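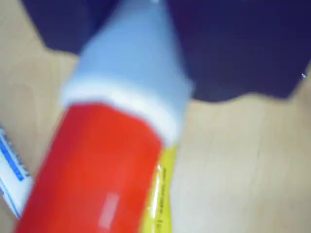

Saturday, a little after lunch, and Vy Ninh is on episode 118. She wants 600 by the end of the month. Coffee gone cold. Radio off, because it makes her rush -- and when she rushes, the arm learns to rush.

That is the job at Lenihan in a nutshell. Somebody shows a small robot arm how to handle everyday stuff, over and over, and every try gets saved. Motor positions, video, a one-line note. Later a model called Skavum chews through the lot and tries to do it alone.

"People think it's code," says Ninh. "It's mostly patience. And a sore wrist."

Markers, a plate, a packet. Nothing fancy. The layout changes between episodes, a few inches here, a new angle there, so the model can't just memorize one spot on the table.

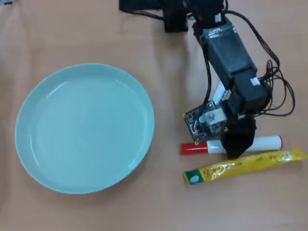
Lenihan Teaching by Example Group

Raghavendra Rai runs the group and wrote the rules, which are taped to a cabinet door. No re-grabs without a note. No hands in view once recording starts. Bad episodes get tagged, not deleted. He is stubborn on that last one.

His first set, Cudero, had 888 episodes and was almost useless. Too clean. Every grasp was perfect, so the model had never seen a slip and didnt know what to do with one. It would close on air and carry on like all was well. 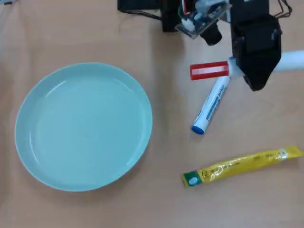

Two markers, one gripper. The plate is still empty.

So now the misses stay in. Ninh will even fumble on purpose, then recover, slowly. Harder then it sounds.

Blur is the other fight. Close-up views smear when things move fast, and Henrike Janssen, who checks the video, used to throw those episodes out.

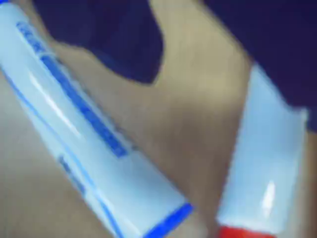
She keeps most of them these days. The arm will get views like that when it works by itself, she says, so it may as well get used to them. Rai wasn't sure. They argued for 2 weeks, trained it both ways, and Janssen's version went in.

Ninh missed most of the argument. She was recording. Episode 119 is up next, and she has already moved the plate.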